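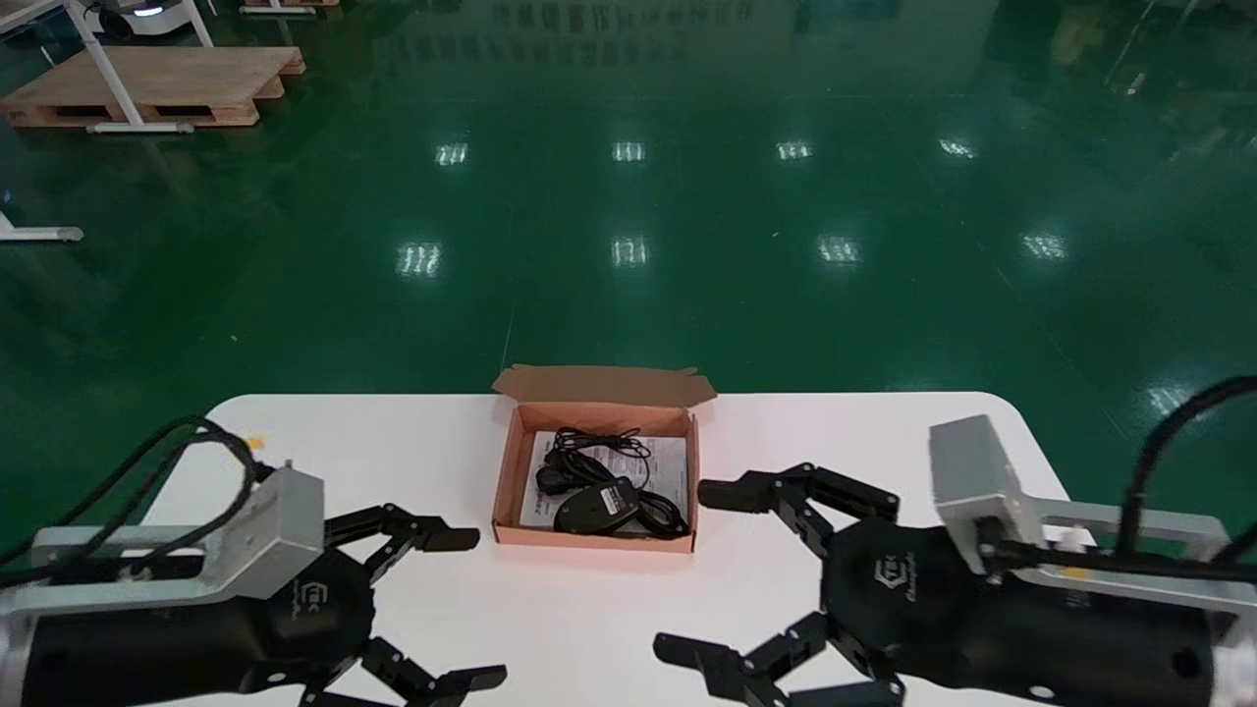 Can a man return a mouse he has already used? It depends on who is working the returns table, and at Boliter that August it was usually me.

By Benoît Perrin
August

The returns came in after lunch, and I took them one by one at the white table on the green floor. My job was to open the box, look in, decide, and write down what I had decided. There were three words to choose from: Resell, Repair, Scrap. The company had paid a consultant from Briltedance to narrow it to three. I had my doubts about what he charged.

Each return came with a letter. It wasn't required. There was a blank space on the form headed "Tell us more," and most people left it blank, but the ones who didn't leave it blank really didn't leave it blank.

The letter with number 123 was from a man named Gaillard. He had bought a black mouse with a cable, and he was sending it back, he wrote, because it was haunted.

I read that twice. Then I read the rest. The pointer moved at night, he said. It moved while he was in the kitchen. It had opened a folder of photographs he hadn't looked at in years, and stopped on his brother. He was not a superstitious person. He wanted a refund to the original card.

I have heard a lot of stories at that table. I've had a keyboard that typed in Latin, which was a language setting and a sticky key. I've had a lamp that "knew." People will tell you anything for the price of a lamp.

So I opened the box. The lid stood up by itself behind it, the way a new lid does. The mouse was lying on its instruction sheet with the cable coiled over it, and my first thought was that Gaillard had never used it at all. People don't put the sheet back. They lose the sheet in the first minute. They certainly don't lay it flat on the bottom and set the mouse on top with the cable looped like that.

"Never used," I said to Onder, who had the next table.

"What's the letter say?"

"Says it's haunted."

Onder came over and looked in the box with his hands behind his back. He was careful that way. "It looks tidy for a ghost," he said.

"It looks tidy for a liar."

"Why would he lie? You can send it back for no reason. It's on the website. Twenty-eight days, no reason."

That bothered me, I'll admit. I checked the form, and he was well inside the time. He could have left the space blank and had his money with no trouble. He had written a page and a half.

I plugged the mouse into the test machine. The pointer moved when I moved it and stopped when I stopped. I left it alone and ate a sandwich and watched the screen. Nothing. I turned it over and blew on it, I ran the button test, 700 clicks by the program, and it passed every one.

"Well?" said Onder.

"It's a mouse."

"Could be the desk. Glass desk, they drift. My sister's did it."

"Then he needs a pad. He doesn't need to write me about his brother."

Onder shrugged. He had a pile of his own. He went back to it, and a while later he said, without turning around, "Maybe he didn't have anybody else to write to."

I don't hold with that sort of remark. It can't be checked. For all either of us knew, Gaillard had a house full of people and a gift for making things up. I wound the cable, put the sheet in, put the mouse on the sheet. It took me four tries to get it the way he'd had it, and I still had the coil going the wrong direction.

The form wanted one of three words. I wrote Resell. Under that was a line for the reason given by the customer, and there was a list of codes for it, and I went down the whole list with my pen. The nearest was 87, "Moves without input."

I wrote 87. Then I folded the letter and put it in my shirt pocket, which is against the rules, and reached for the next box. It was a lamp.

Comments

tessellate: I worked returns for two years and the bit about the sheet is dead on. Never once saw one go back in flat.

Marrow Lane: Not sure I buy that he'd keep the letter. He seems too hard for it. Liked Onder though.

pkd_fan_club: so was it the glass desk or not

tessellate: @pkd_fan_club I say glass desk. Folder thing I can't explain – maybe he clicked it himself and didn't want to say so.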